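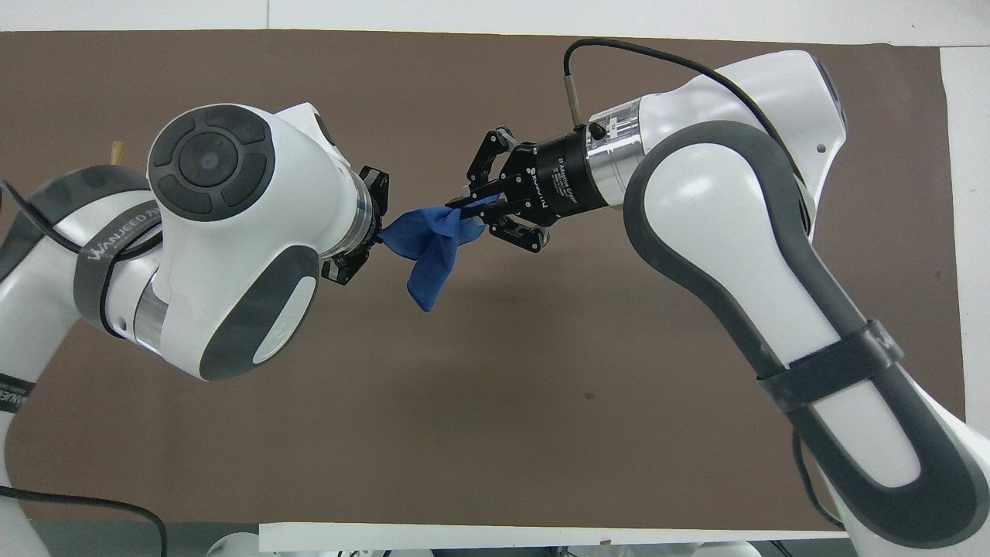

*Where we are with it. Both grippers on the cloth, over the mat.*

**Two-arm towel folding: cloth bunches up after the second arm grabs it. What do we change first?**

Posted in Student Projects > Manipulation by **toststead_lab**

I'm on a student team doing a semester project on folding cloth with two arms. The class name for the project is Toststead. The arms both work, the grippers both work, and we can get a pinch with each hand most of the time. The trouble comes after that.

What we want is this:

1. Left arm picks a corner of the towel.
2. Left arm lifts it clear of the mat.
3. Right arm takes a second corner.
4. Both arms move apart until the top edge is straight.
5. Both arms lower it and fold it over.

Steps 1 and 2 are fine. In step 3 the right arm closes on whatever cloth is nearest to it, and that is often the middle of a fold. Then step 4 pulls a narrow band tight and the rest of the towel hangs under it in a lump. There is no straight edge to fold from.

Things we have tried:

- Slowing the right arm down on the approach. It did not help.
- Lowering the grip force. The cloth slipped out more, so we put it back to 30 percent.
- Ironing the towel before each run. It helped on the first try of the day and not after that.
- A thicker cloth from Casitel. It folded better, but the rules for the final demo say we have to use the same small blue one as the other teams.

Out of 38 logged tries, 2 ended with a fold the instructor would accept. The demo is on a Friday in December and we need more than that.

We do not have depth on the wrist. We have one fixed view of the table and one view from the head, both color only. The corner finder is a small network we trained on 700 labeled pictures, and nearly all of those show the towel lying flat. I suspect that is part of the problem, but labeling is slow and I would like to know whether it is worth doing before we change the motion code.

Here is the same setup from the side.

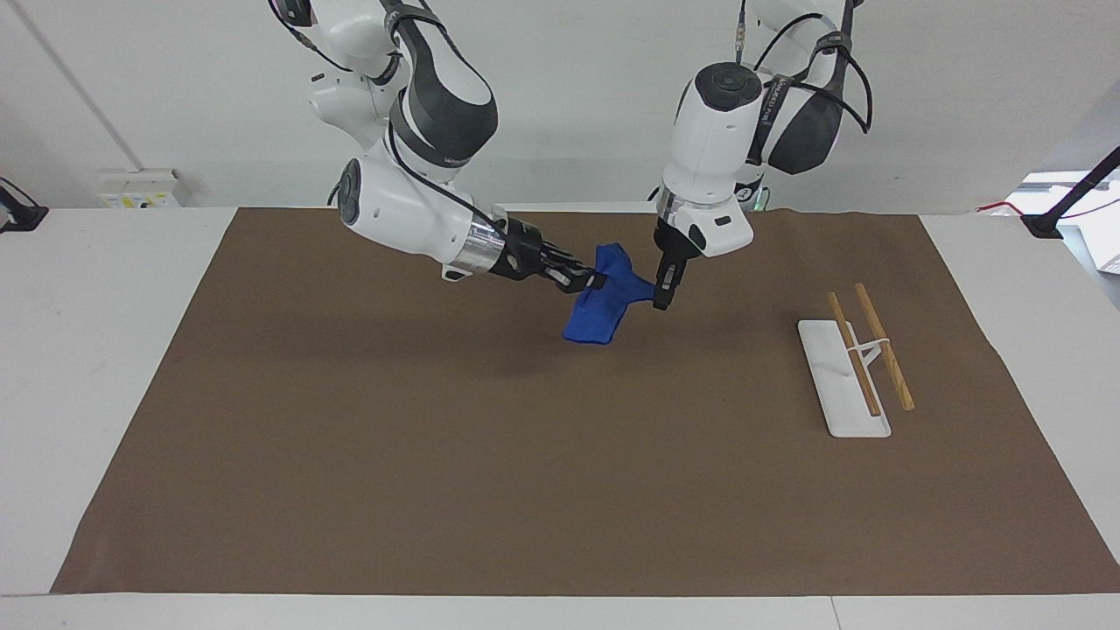 *Side view with the cloth held up. The lump between the grippers is what I mean.*

The wooden sticks on the white base belong to a different task and are not used for the folding.

Any advice is welcome. Please assume we can't buy hardware.

---

**Julián Cordero** wrote:

Your corner finder is looking for something it was never shown. If the training pictures are nearly all flat towels, it has no reason to know what a corner looks like on a towel that is hanging from one point. I would fix that first, before touching the motion code.

You need fewer new labels than you might think. Have the left arm hold the towel by one corner, take a picture, turn the wrist a little, take another picture, and keep going through a full turn. Let go, pick it up again and repeat. Put a small dot of paint or a sewn thread on each corner of a spare towel so whoever is labeling doesn't have to guess. Keep the marks small and use plain towels for part of the set, or the network will learn the dots.

For the motion, there is an old trick that works without finding the second corner in the first look:

- Hold the towel by any point.
- Let it hang still for a couple of seconds.
- Grab the lowest point with the other hand.
- Release the first hand and let it hang again.
- Grab the lowest point again.

On a rectangular towel the lowest hanging point is usually a corner. After two passes you are normally holding corners with both hands, though they may be opposite corners and not neighbors. Check for that before you pull. If the distance between the grippers when the cloth goes tight is close to the diagonal, you have the wrong pair and you need one more regrasp.

You also need height for this. The whole towel has to hang free of the mat or the lowest point means nothing. Measure the diagonal and make sure your lift height is more than that.

On the grip force, I'd leave it alone. Changing it at the same time as everything else will make your log hard to read.

---

**visser_shop** wrote:

Try starching the towel. We did it with handkerchiefs in our club and they behaved a lot better. Check with your instructor if it's allowed.

Also tape down your cables if they are loose. Ours snagged.

---

**m_puletti** wrote:

I agree with most of what Julián wrote. Two additions.

First, stop pulling on a timer or a fixed distance. If your arms report joint torque, watch it during step 4 and stop when it rises. A bunched towel goes tight early. Save the gripper distance at that moment for every run. After a day of that you will have a number that separates good grasps from bad ones, and you can drop and retry when the distance is too short. It is a few lines of code and it needs no labels.

Second, look at the direction your second gripper comes in from. If the fingers close across a fold they take in several layers. Coming in from the side, along the edge, with only the tips past the cloth, you get one or two layers. We limited how deep the fingers go and saw fewer bunched grabs the same afternoon.

I would skip the starch. It changes the towel from run to run as it wears off, and then you don't know what you are testing.

---

**toststead_lab** replied:

Thanks, all. Starch is out, I asked. We are adding the tension check tonight and taking the hanging pictures tomorrow morning with a marked towel. Our lift height is less than the diagonal right now, so the lowest point method won't work until we raise it. I'll post the new log when we have one.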